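5 min read

4. What the floor work turned into

I had expected to write this section about jobs going away. I spent nine weeks at Laren, mostly at the Mnguni building, and went in with a notebook full of questions about fear and layoffs and whether people felt watched. Some of that did come up (see 4.3). But the thing people wanted to talk about, over and over, was their hands, and how strange it was to be asked to think about them all day.

A quick recap for readers who skipped Section 2. Laren tidies, sorts and restocks rental units between tenants. It's housekeeping work, a lot of bending and carrying, and until last August every person on the payroll at Mnguni did it the plain old way. Then the Nernosero project started, and part of the crew moved over to recording. They pick up household things with a hand-held gripper, put them down, pick them up again, and the recordings go toward teaching a robot arm to do the same. The staff call this "gripping," as in "are you gripping or cleaning today?"

4.1 Slower on purpose

The first change is pace. Cleaning crews are proud of being fast, and they should be! I tried to keep up with one on a unit turnover and gave up before the kitchen. Gripping asks for nearly the opposite. You have to come in at a steady speed, close the fingers in one go, and not fix a bad grab with a quick flick of the wrist, even though flicking the wrist is exactly what a skilled person does. One worker told me it felt like being asked to write with her good hand as if it were the bad one. Another said he slept better, which I wasn't ready for, and he put it down to no longer racing the clock.

I asked everyone I interviewed (9 people, all of whom had done both jobs) which one left them more tired. The answers split by body part more than anything else. Cleaning got them in the knees and lower back. Gripping got them in the forearm and the thumb, and for the ones who recorded with a headset on, in the neck as well. Several had worked out their own remedies, like swapping hands at each break, and those spread by word of mouth long before they showed up in the training sheet.

4.2 Who decides what a good grab is

This is the part I find most interesting, so forgive me if I go on a bit.

On a cleaning shift the standard was simple. The supervisor walked the unit and it was fine or it wasn't, and if you disagreed you could stand there together and point at the shelf. With gripping, the standard moved into Zikar, the review tool, which marks each recording as kept or dropped. A dropped recording came with a short code and no explanation. In the batch I was allowed to go through there were 1064 recordings, and I sat with two workers while they scrolled through their own. They could tell me why they had done nearly every one the way they had. What they couldn't tell me was why Zikar had thrown some of them out, and when I took the same clips to the project staff, they often had to go and ask somebody too.

People adapted, of course. They swapped theories in the break room. Don't let your shadow fall on the thing you're picking up. Keep your free hand out of the way. Start a little farther back. I have no idea whether the shadow rule was ever true, and the project lead didn't think so, but it was being taught to new starters as fact by my last visit. I'd call that a kind of craft knowledge growing up around a tool that won't explain itself, and I'd also call it a waste of good people's guessing.

What helped was small. After a round of complaints, the project agreed to 10 minutes at the start of each shift when somebody from review would sit down with the crew and play back a few dropped clips. Everyone I spoke to brought this up without my asking. It gave them back something they'd had before, a chance to argue!

4.3 Working side by side

Cleaning crews at Laren work in pairs, one unit at a time, behind a closed door. Gripping happens with several people in the same big open room, each with their own gear, and everybody can see everybody. I think this matters more than the equipment does. New people learned by looking across the room. Jokes traveled. So did bad moods, and so did the sense that someone else was getting through more than you were.

The worry about being replaced was there too, but it came out sideways. Most of my interviewees were sure the robot would be poor at anything soft, or anything with an awkward rim or handle, for years to come. They were also, by their own account, working hard to make it better at exactly those things. I asked one of them how she squared the two and she laughed and said she got paid the same either way. Pay is a fair point, and I take it up in Section 5, where the question of whether gripping hours ought to count as skilled hours gets the room it needs.
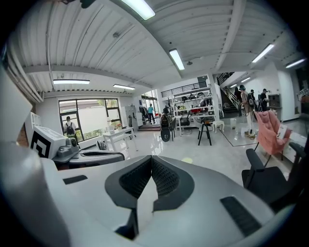
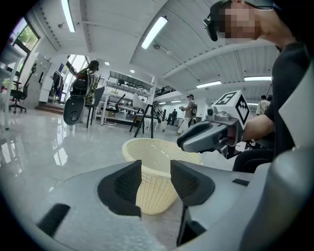 Figure 4. Recording with hand-held grippers in the open room. In the second picture, a woven plastic basket is between the gripper's fingers.

Related
Counting skilled hours: pay grades at Laren before and after Nernosero
Thumbs, wrists, necks: a short survey of recording crews
Arguing with the review tool: notes on Zikar

Contact the author | © 2025, all rights reserved | Back to top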